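I got to Tovthorpe an hour before the bounce, which gave me time for a sausage roll and a proper natter with the man who has coached the Bretley side for the last five seasons. He didn't want his name in this (fair enough, he has a day job), but he was happy to talk.

"People think Aussie rules over here is a few homesick blokes in a park," he told me. "We had 26 at training in August. Half of them had never held the ball before last year."

I asked about the row over moving the final to Notell, and he pulled a face. "It's a better ground, I'll give them that. But you ask lads to drive that far and some of them won't come. I said so at the time and I'll say it again."

Would he have pulled out? He laughed at me - quite loudly. "No chance. You don't train all summer and then sulk at home."

The crowd that day was 563, the biggest the league has had, and he reckons most of them came for the Cheon game and stayed on for his. "I'll take them however they turn up," he said. "We lost by five points and they still clapped us off. My mum cried!"

I wondered if he'd go round again. He's been saying he'll stop for two years now, and his knees are shot. "Ask me in the spring," he said, already looking past me at the warm-up. "We need a ruckman first. If you know anyone tall, send them down."

Then somebody kicked a ball over the fence and he went off to shout about it.
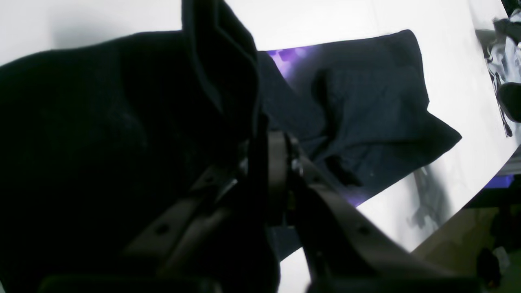 Black fabric, close up. Posted 2023-09-17.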